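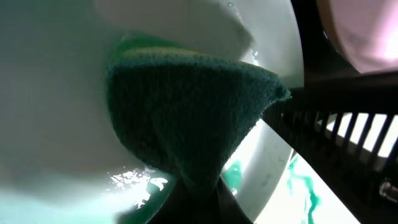

I have come around, rather late in life, to the view that the dishwasher is a fine machine for plates and a poor one for bowls, and that anybody who owns a good white bowl ought to wash it by hand, with a sponge that has a proper scratchy side and a squirt of green soap.

My own bowl came from Horkow, the housewares shop that used to be two doors down from the bank, and I've had it for 7 years. For most of those it went in the bottom rack with everything else, and it came out with a ring of oatmeal baked on so hard you could have tiled a floor with it. Then our machine quit one January (a Fadurel, and the repair estimate was $171, thank you very much) and I stood at the sink every evening for a month, grumbling at first and then not grumbling at all.

A sponge goes where the mess is! You press the green side into the curve, you feel the rough spot under your fingers, and you keep at it until the spot is gone. My neighbors tell me the scrubbing side will ruin the glaze. Maybe it would if you leaned on it like you were sanding a deck, but I must have washed that bowl roughly 1,000 times by now and it still shines.

We did get the machine fixed, and I run it most nights for the plates and the forks. The bowl stays by the sink, and I do it last, while the coffee for the morning gets measured out.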